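Cedstead Curved Fingertips for Parallel Grippers (Pair)
Sold as a matched left and right set, dark finish, with the mounting screws in the bag
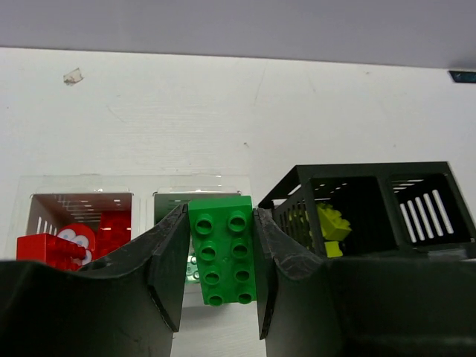
What you get and why I sell it

I'm Ysaline, and Cedstead is my very small shop for gripper parts. These fingertips started out as a part I made for one study and then kept getting emails about, so now they have a page of their own! The study was Jacqueline Riviere's work on wrist-camera sorting. She wanted to know how much of a policy's success comes from the learning and how much comes from the shape of the finger, and she needed a finger she could keep fixed while she changed everything else. I drew the tips, she broke a few, I drew them again, and the version on this page is the one the final runs were done with.

The shape is a scooped curve that climbs to a narrow point. The inner edges are angled with a thin bevel, so you can pinch a chunky toy brick by its sides and still have the studs facing the wrist camera. If you train from wrist images, you know how much that matters -- a wide flat finger hides the very thing the policy is trying to look at.

How the method works

The method is called Murnel (Jacqueline named it, don't ask me). A person guides the arm through picking up a toy and dropping it in the right bin, and the wrist camera records the whole thing along with the finger opening. A policy is trained on those recordings in the usual way. Then comes the part I like: a second, smaller network looks only at the view between the fingertips and guesses whether the hold is good enough to move. If it says no, the arm opens, backs off a little and tries again.

That second network is where the fingers come in. It needs the tips to sit in the same place in the picture every time, with a clear gap between them. Flexible tips kept wandering and the network kept learning the wobble. These are stiff enough that the outline stays put.

Bins in the test setup were a mix of clear, tinted and black mesh, on a white table. Jacqueline picked them on purpose. Clear plastic throws highlights all over the place and mesh lets light through in stripes, and she wanted the policy to put up with both.

The result

On single bricks and rounded toy figures, the policy alone placed 71 percent of pieces in the right bin with the flat fingers that came with the gripper. Swapping in these tips and retraining gave 73 percent. I know, I know, that is a small bump, and I am the person selling them! Jacqueline's own write-up says the same thing: the finger shape by itself didn't move the placing score enough to brag about.

Where it did help was the hold check. With the flat fingers the small network was wrong so often that turning it on slowed everything down without improving much. With the curved tips it became worth running, and most of the retries it asked for were ones a person watching would have asked for too. She's careful to say this was one arm, one table and one kind of toy, so please don't buy a pair expecting the same numbers with your spoons or your fruit.

We had one surprise. The tips pick up scratches on the inner faces after a while, and I worried that would throw the network off. Jacqueline tested an old scuffed pair against a fresh pair with the same trained weights and couldn't tell the runs apart. So I stopped polishing them before shipping, and I dropped the price a little.

Fitting them

They bolt straight onto the Rizzi parallel gripper and onto the Ilten one with the adapter plate (pick it in the options box, it isn't in the bag by default). Set aside about 10 minutes for the swap. Tighten the screws by hand first, close the gripper slowly, check that the points line up, then finish with the key. If you're going to collect recordings, do all of this before the first one -- mixing finger shapes in one training set gave Jacqueline 2 very grumpy weeks in June.

Turn the closing force down to start with. The points are narrow, so the same setting you used with flat fingers will press harder on a small patch of plastic.

What they're not so good at

Thin flat things lying on the table, like cards, are a pain. Soft toys bunch up in the scoop. Very heavy parts should go to somebody else's fingers entirely.

Files and questions

Every order comes with a link to the finger model for your simulator, plus the settings sheet from the study. If you want the training recordings, write to me and I'll pass your note along to Jacqueline. Spare single tips can be ordered too, just tell me left or right.

Page updated Saturday, July 25, 2020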